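Je lis peu d'essais historiques l'été, par principe : il fait chaud, les guerres coloniales donnent soif, et je finis toujours par m'endormir sur une note de bas de page. J'ai pourtant avalé en juillet *Les Sels de Roranen*, gros pavé à couverture grise paru chez Gratora, qui raconte la révolte des sauniers contre une compagnie dont le seul tort, à en croire ses propres archives, était de trop bien tenir ses comptes.
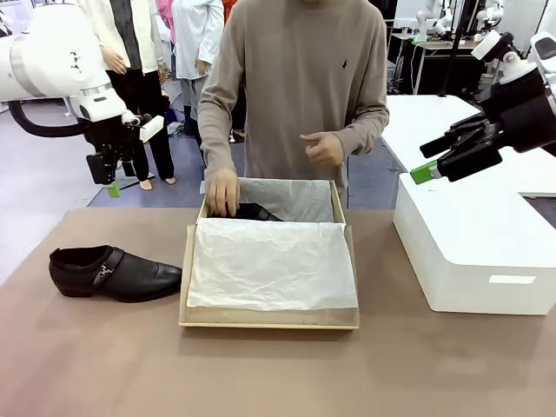
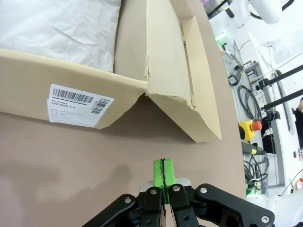

La thèse tient en une phrase, que l'auteur met 77 pages à écrire. Les sauniers n'auraient pas pris les armes contre l'impôt, qu'ils payaient depuis toujours en râlant, mais contre un formulaire. La compagnie exigeait une déclaration par barque et par marée, signée, en double. On a vu des régimes tomber pour moins que ça.

Le chapitre sur Arroyo est superbe. Le comptoir est assiégé pendant 20 jours et le gouverneur, au lieu de faire rentrer de l'eau, fait recopier l'inventaire de la chapelle. Je soupçonne l'auteur d'avoir un faible pour lui — moi aussi, d'ailleurs, j'ai travaillé dans l'administration.

Là où je décroche, c'est après la victoire. Les insurgés entrent dans Zonness, brûlent les registres, puis s'aperçoivent au printemps que plus personne ne sait qui doit quoi à qui. Les gros propriétaires, eux, s'en souviennent très bien, et toujours à leur avantage. Il y avait là de quoi nourrir la moitié du livre. On a droit à un épilogue pressé, avec deux paragraphes sur la disette et un tableau des prix du sel que j'ai regardé longtemps, par politesse.

Rien non plus, ou presque, sur les femmes des salines, qui portaient les sacs et n'apparaissent dans les sources qu'au moment d'être condamnées à une amende. L'auteur le regrette à la page 263, puis passe à l'artillerie.

À lire quand même, crayon en main, en sautant les généalogies. Le glossaire est à la fin, je l'ai trouvé en refermant le livre.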